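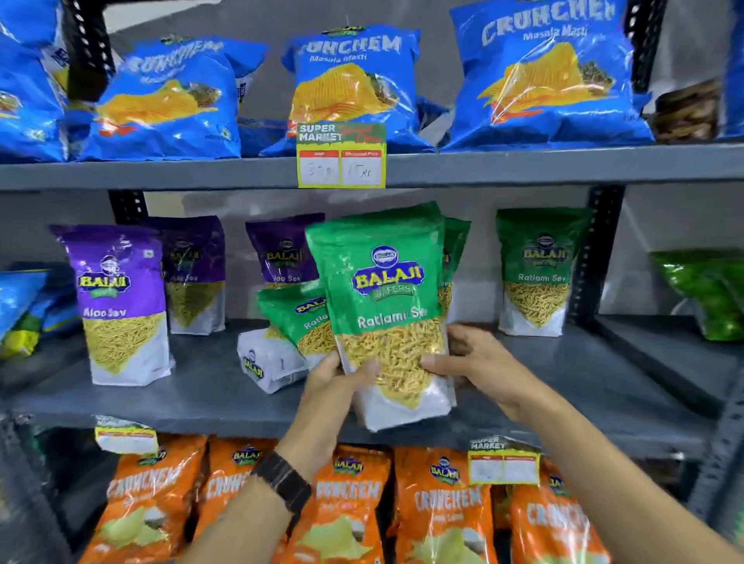 What does it take to teach a robot to put a packet of snacks back on a shelf?

A great many people doing it first, slowly, with both hands, until they are thoroughly sick of it. At Cadwaladr College that job belongs to the robotics club, which set out last November to win a competition and has since become very good at tidying.

The competition is the Pliddale Shelf Trial, open to student teams, and its rules fit on a single sheet of paper. A robot stands in front of a shop shelf. Packets have fallen over, wandered into the wrong row or ended up lying behind their neighbours. The robot has 14 minutes to put things right. It loses points for crushing, dropping or, in the wording of the rules, "abandoning" stock. Last year's winning entry straightened 2 packets and abandoned the rest, and there was apparently a good deal of cheering.

"People hear robot competition and think of flamethrowers," says Ailbhe Nic Aodha, the engineering student who runs the club. "Then they come along and it's sev."

Sev, for anyone who has missed out, is a crisp fried noodle made from gram flour, and Ratlami sev is the kind with a bit of a kick. The club practises on Balaji Wafers pouches, green for the Ratlami and purple for the Aloo, with bags of Crunchem chips for company. Nic Aodha is firm that the choice was technical. A tin of beans, she says, is practically begging to be picked up. It is the same shape every time you meet it. A pouch slumps, catches the light, and changes its outline whenever a finger goes near it.

The club's robot is called Tokatska. It has two arms, a head that turns with a faint squeak and the general bearing of a hatstand. It learns by example, and the examples come from the members, who stand at the shelves and handle the stock while everything they see and do is recorded. One packet, from first touch to last, makes one "go". At the time of my visit the club had 1328 goes in the bank, and the whiteboard gave the total in numerals large enough to be read from the car park.

I had assumed a go would be simple. I have, after all, been putting things on shelves for most of my life, occasionally the right ones. My first attempt was thrown out because I had moved too quickly. My second was thrown out because I had changed my mind halfway, hovering over one row before choosing another. Tokatska, it was explained to me kindly, would learn the hovering.

This is a real worry in the club. An early batch of goes came mostly from one member who had a habit of patting each pouch once it was in place. The robot took this up with enthusiasm. It patted everything. It patted pouches it had not yet moved, and during one long evening session it patted the upright. The batch was deleted, and patting is now forbidden by a notice on the door.

What the members have arrived at is a sort of formal style. You bring both hands in. One takes a lower corner and the other steadies the side, with the fingers spread so the pouch doesn't fold up on itself. You set it down facing front. Then you take your hands away without flourish, which is harder than it sounds if you have any sense of occasion.

It is odd to watch clever young people do this for an entire afternoon. They talk about it as other students talk about rowing. There is a dispute about wrists. There is a school of thought, associated with the second years, that favours working from the back of the shelf forwards, and another that considers this showing off.

Progress on the robot's side is measured in runs of 100 pouches. Nic Aodha won't give me the latest score for print, on the grounds that Kirska might read it. Kirska is the rival team, from across the valley, and is rumoured to have a gripper lined with something out of a wetsuit. The rumour has been discussed at Cadwaladr in more detail than most of the coursework.

She does let me see a run. Tokatska considers a fallen pouch for long enough that I finish my tea. Both arms come up. One takes the corner, the other flattens itself politely against the side, and the pouch rises, wobbles and goes back on the shelf, upright and facing the wall.

"Facing is next term," says Nic Aodha, and writes it down as a pass.

By six o'clock the talk has moved on to supper. There is a strict rule against eating the training stock, and a second box under the bench, unmarked, to which the rule doesn't apply. I was offered a handful of the Ratlami. It was excellent, and I was asked to put the packet back properly.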